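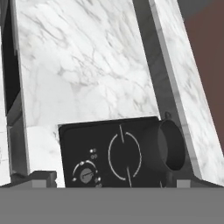 Für Duván Yupanqui ist die Aderung das schlechteste aller Auswahlkriterien: Wer eine Marmorplatte nach dem Bild aussuche, kaufe die Schwachstellen mit und merke es erst beim Ausschnitt für das Kochfeld. Giuliana Alvarado hält dagegen, dass sich eine Ader bei durchgehender Vergitterung mechanisch kaum vom übrigen Gefüge unterscheide, sofern sie verheilt sei. Beide Positionen werden in dieser Einheit gebraucht.

## Einheit 4: Carbonatgesteine im Innenausbau

### 4.1 Begriff

Petrographisch ist Marmor ein metamorphes Gestein, das überwiegend aus Calcit und/oder Dolomit besteht. Im Handel wird der Begriff weiter gefasst und schließt polierfähige, nicht metamorphe Kalksteine ein. Für die Planung ist die petrographische Bezeichnung maßgeblich; der Handelsname genügt in der Ausschreibung nicht.

Abzugrenzen sind:

- **Quarzit**: metamorph, quarzreich, weitgehend säurebeständig. Wird wegen ähnlicher Optik häufig verwechselt.
- **Quarzkomposit**: kunstharzgebundener Werkstoff mit aufgedruckter oder eingestreuter Aderung.
- **Keramische Großformate**: gesintert, Dekor meist nur oberflächennah, an der Kante sichtbar.

Feldprüfung: verdünnte Salzsäure auf eine frische Bruchfläche. Calcit braust deutlich, Dolomit im kalten Zustand nur schwach, als Pulver stärker. Ritzprobe mit Stahlnagel an der Unterseite.

### 4.2 Gefüge und Aderung

Reiner Calcitmarmor ist weiß. Färbungen entstehen durch Nebenbestandteile des Ausgangsgesteins: Graphit und organische Substanz ergeben grau bis schwarz, Eisenoxide gelb bis rot, Chlorit und Serpentin grün. Adern können auf ursprüngliche Schichtung, auf Deformation oder auf später mineralisierte Risse zurückgehen.

Zu unterscheiden:

| Merkmal | Verheilte Ader | Offener Riss (Stich) |
|---|---|---|
| Füllung | mineralisch | keine, Harz oder Kitt |
| Reflexion im Streiflicht | durchgehend | unterbrochen |
| Wassertest | trocknet gleichmäßig ab | dunkle Linie bleibt stehen |
| Klang beim Anschlagen | hell | dumpf |

Der Wassertest ist an der Rückseite auszuführen, soweit diese nicht vergittert ist. Harzgetränkte Oberflächen verfälschen das Ergebnis.

### 4.3 Verhalten gegenüber Säuren

CaCO₃ + 2 H⁺ → Ca²⁺ + H₂O + CO₂

Im Küchenbereich treten vor allem Zitronensäure, Essigsäure und saure Entkalker auf. Die Reaktion löst die Oberfläche an, der Glanz geht verloren (Verätzung, im Sprachgebrauch »Wasserfleck«). Eine Imprägnierung verzögert das Eindringen färbender Flüssigkeiten. Sie verhindert die Verätzung nicht. Dieser Punkt ist in Abnahmeprotokollen regelmäßig strittig und sollte vor Auftragserteilung schriftlich festgehalten werden.

Geschliffene Flächen zeigen Ätzspuren weniger deutlich als polierte, nehmen aber leichter Schmutz an. Nachpolieren ist vor Ort möglich, der Übergang zur unbehandelten Fläche bleibt bei dunklen Sorten meist erkennbar.

### 4.4 Thermisches Verhalten

Calcit dehnt sich richtungsabhängig aus: parallel zur c-Achse positiv, senkrecht dazu geringfügig negativ. Wiederholte Temperaturwechsel lockern daher die Korngrenzen. Folgen sind Festigkeitsverlust und bei dünnen Platten bleibende Verwölbung. Feuchte verstärkt den Effekt.

Konsequenzen für die Planung neben Wärmequellen:

1. Umlaufende Fuge zum Einbaugerät, elastisch geschlossen, nach Herstellerangabe bemessen.
2. Innenecken von Ausschnitten ausrunden. Scharf geschnittene Ecken sind Ausgangspunkt der meisten Kantenrisse.
3. Stege vor und hinter dem Ausschnitt nicht quer zu einer Hauptader legen.

### 4.5 Rechenbeispiel

Wandverkleidung aus Platten der Sorte Guretti, Dicke 3 cm, angesetzte Rohdichte 2,7 g/cm³.

Flächenbezogene Masse: 0,03 m × 2700 kg/m³ = 81 kg/m²

Der Untergrund ist für diese Last einschließlich Kleber nachzuweisen. Bei Trockenbauwänden ist die Verklebung allein in der Regel nicht ausreichend; vorzusehen sind eine Aufstandsfläche und eine mechanische Rückverankerung.

### 4.6 Verlegeplan

Bei gespiegelter Verlegung (bookmatch) müssen die Platten aus demselben Block stammen und in Sägefolge nummeriert sein. Fotos der Rohplatten sind mit Maßstab anzufordern. Der Verschnitt liegt dabei deutlich höher als bei freier Verlegung.

### Aufgaben

- Flächenbezogene Masse für eine Dicke von 2 cm bestimmen und mit 4.5 vergleichen.
- Für die Musterküche Brikeo einen Schnittplan mit Ausschnitt für das Kochfeld zeichnen. Mindestabstand der Ausschnittkante zur nächsten Fuge: 200 mm.
- Stellungnahme zu den eingangs genannten Positionen, maximal eine Seite. Tabelle aus 4.2 verwenden.

Abgabe bis Sonntag über den Kursordner. Gesteinsproben bitte beschriftet zurücklegen, Säureflaschen nur im Abzug öffnen.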